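Trudel Wayfarer 16 Daypack

Sold by Dastesier
Price: $100
Capacity: 16 liters
Weight: 600 grams
Colors: slate, moss
In stock, ships from our own shelves

We have turned down a lot of daypacks. Most of them arrive with a sheet of claims stapled to the hang tag, and once you cross out the claims you're left with a nylon sack and two straps. The Wayfarer 16 came with a sheet like that too. We crossed out most of it, used the pack for a winter, and decided to sell it anyway.

It's a bag for walking. It holds a rain shell, a lunch, a water bottle, a sweater and the odds and ends that collect at the bottom of any pack. If you want to carry a tent, look elsewhere on this site. If you want it for a laptop, it will take a small one, but the sleeve has no padding worth the name, whatever Trudel calls it.

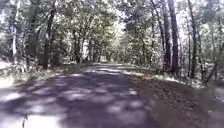
What the maker says, and what we think

"Weatherproof." It isn't. The fabric sheds a shower and the zippers don't. Byung-chul Kwon in our returns department stood one under a garden hose and the main pocket had a puddle in it before he'd finished his coffee. Buy a rain cover or put your things in a plastic bag.

"Zero-bounce harness." There's some bounce. With the chest strap done up it's small enough that you stop noticing at a walk. At a jog you notice again.

"Ventilated back panel." Foam with grooves in it. Your back will still get damp in July. We have yet to meet a back panel that fixes this, and we've been sent plenty.

"Lifetime construction." Whose lifetime? The written warranty is two years, and that's the number you should go by. The stitching at the shoulder straps is good, double rows with a bar tack at each end, and that impressed us more than the slogan did.

How it carries

Loaded for a day out, the pack sits high and close. The straps are wide enough and the padding doesn't fold over at the edges, a fault we found in the Yeom pack at the same price. The hip belt is a thin strip of webbing and does nothing much. You can unclip it and leave it in a drawer.

Short torsos do better than long ones. Jae-in So, who does our fitting, found it comfortable all day. Taller people in the shop said the chest strap rides up toward the throat, and the slider doesn't go down far enough to cure it. Try before you commit if you can. 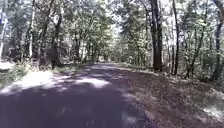 Color is where we'd argue with the catalog. Trudel pushes slate as the one to have, and it does hide dirt. It also hides the pack. Set a slate one down on an asphalt path through the woods, with sun coming through the leaves in pale blotches and deep shade closer in, and a dark bag gets easy to miss. Moss isn't a big improvement. Neither color has a reflective strip, and for a bag that will come home along a road at dusk that seems like a cheap thing to leave out.

Pockets

One main, one front, two at the sides. The side pockets hold a normal bottle firmly but you can't reach them with the pack on unless your shoulders are better than ours. The front pocket has a key clip on a ribbon that's too short. There's a zippered slot against the back for a phone or wallet, and it's the best pocket on the bag.

Compared with the Drendesov

People ask. The Drendesov daypack costs $225 and is made of heavier cloth. It has a real hip belt and a frame sheet. For a few miles on a Saturday-type outing we don't think the extra money buys you much.

Care

Sponge with cool water and mild soap. Hang to dry. Keep it out of the washing machine, even though the Trudel leaflet says a gentle cycle is fine. The coating on our washed sample started to peel.

Returns

Unused packs with tags, full refund. Used packs, call us and tell us what went wrong.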